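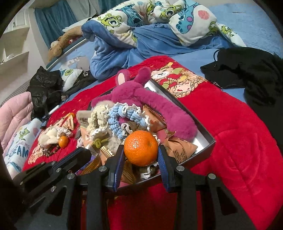
Greifer am Geschenkkarton, große Mandarine zwischen den Backen

Handgreifer schließt links später als rechts, Mandarine rollt weg

Hallo zusammen,

ich nehme seit Mai mit einem Handgreifer Greifdaten auf (Ein- und Auspacken, also Karton voller Kleinkram, alles einmal raus und wieder rein). Lief auch prima, aber seit ein paar Tagen spinnt das Ding. Wenn ich den Abzug ziehe, kommt die rechte Backe sofort und die linke erst mit Verzögerung. Bei Plüsch und den Snacktütchen merkt man davon fast nichts, die geben ja nach. Bei der großen Mandarine ist es eine Katastrophe: Die rechte Backe schiebt sie zur Seite, die linke kommt hinterher, und weg ist sie. Von 20 Versuchen sind gestern 11 danebengegangen!

Was ich schon gemacht habe: Beläge innen mit einem feuchten Tuch abgewischt, alle Schrauben am Rahmen nachgezogen, die ich ohne Zerlegen erreiche, Software auf dem Aufnahmerechner neu gestartet. Nach dem Nachziehen wurde es eher schlimmer, kann aber auch Einbildung sein. Und dann ist mir noch was Blödes passiert - beim Loslassen ist die Mechanik einmal hängen geblieben und dann schlagartig aufgegangen, ich hatte den Daumen am Gestänge. Blauer Fleck, mehr nicht, aber ich fasse das Teil jetzt ungern an.

Der Greifer ist ein Fatgate, die Auswertung läuft über Rakwood. Dort sehe ich nur einen Wert für die Öffnungsweite, nicht getrennt nach links und rechts. Kennt das jemand? Und kann ich die alten Aufnahmen noch verwenden?

Gruß, Ohemaa Amissah

Antwort 1 (als hilfreich markiert)

Hi Ohemaa, das klingt ziemlich genau nach dem, was ich letztes Jahr hatte. Tippe stark auf das Nachziehen! Die Schrauben an den Gelenken vom Gestänge sind gleichzeitig die Lagerung, die dürfen nicht richtig fest sein. Ziehst du die an, klemmt die Seite, und dann hast du beides: die Verzögerung beim Schließen und das Aufschnappen beim Loslassen. Warum es vorher schon gehakt hat, ist die zweite Frage, bei mir waren es Fusseln. Ich hatte auf einer Wolldecke gearbeitet, und das Zeug wickelt sich um die Achsen, unglaublich.

Also zuerst Strom weg. Dann die Rückholfeder aushängen, vorher gehst du bitte nicht mehr mit den Fingern ans Gestänge. Die vier Gelenkschrauben auf der linken Seite lösen, mit Pinsel und Pinzette saubermachen, wieder eindrehen, bis sie anliegen, und dann eine Viertelumdrehung zurück. Jetzt müssen beide Backen von Hand gleich leicht laufen. Wenn ja, Feder wieder rein und den Nullpunkt neu setzen (den vergisst man gern, dann stimmt die Öffnungsweite nicht).

Zu den Aufnahmen: Die mit den weichen Sachen würde ich behalten. Alles mit runden, festen Objekten seit Beginn des Fehlers lieber neu machen.

Antwort 2

Bei meinem Gouveia war es der Akku. Unter 60 Prozent wurde der träge. Lade mal voll.

Antwort 3

Der Fatgate hat gar keinen Motor an den Backen, das geht rein mechanisch über den Abzug, der Akku versorgt nur Kamera und Sensor. Daran liegt es also eher nicht.

Zur ersten Antwort noch eine Ergänzung: Schau dir die Feder an, wenn du sie sowieso draußen hast. Wenn die ausgeleiert oder an der Öse verbogen ist, gleich tauschen, ich habe meine bei Skodamero bestellt. Und zieh dir dünne Handschuhe an, der Daumen dankt es dir.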